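Household food waste and fridge habits in Erbridge

3. Method

We gave a paper diary to households on the Prulevholm estate in December. Out of 200 diaries handed out, 40 came back complete. Each household wrote down what it threw away, where the item had been kept and why it was binned. Weights were taken on kitchen scales, so small items are less reliable. Drinks and peelings were left out. 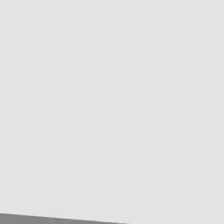

Phan, reading our first draft, asked whether people who fill in a diary for a fortnight might simply waste less while they are doing it. We think this is likely. The totals below should be read as low.

4. Results

The heaviest single entry was 705 g of cooked rice. Bread and salad leaves came up most often. Most binned food had been kept in the fridge, and the usual reason given was that it had been forgotten behind something else. Households that wrote a shopping list threw away less fruit, but there was no clear difference for meat or dairy.

Several people said they were unsure what belonged on which shelf. Advice leaflets tell people to keep raw meat at the bottom, wrapped or in a lidded box, and ready-to-eat food higher up. Only a few diaries mentioned doing this.

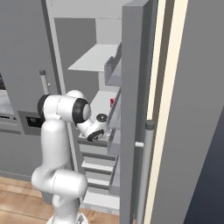

Figure 2. Open fridge with a small red item on a white shelf.

5. Limits of the study

All the homes were on one estate. We did not record household size on the first version of the form, and this column had to be filled in afterwards from memory.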